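Slide 7 - Air quality in the Corbridge fitting rooms

Good afternoon, and thank you for returning promptly. The previous section dealt with lighting. I now turn to air cleaning in the two fitting rooms at Corbridge, which Selton refurbished on our behalf in December.

Each room measures 24 square metres and receives up to 35 visitors a day. The policy asks that a purifier be running whenever the room is open to the public.

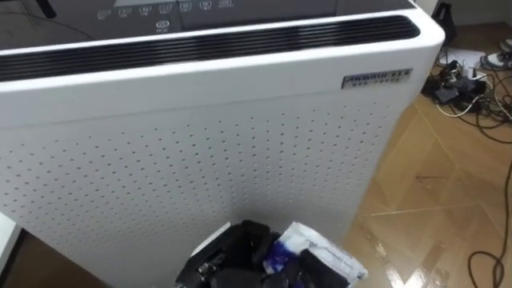
Purifier with touch controls, slatted grille and perforated front panel.

Pause for the slide. Draw attention to the front panel - staff are asked to keep storage containers at least 200 millimetres away from it, and to leave the grille clear at all times. Straps and small fabric items should go back to the shelving at the end of each appointment.

The touch controls are to be wiped with a dry cloth only. Filter checks are recorded in the Drindetent log, under the room number.

Questions on cost should be held for the Sjögren section - next slide, please.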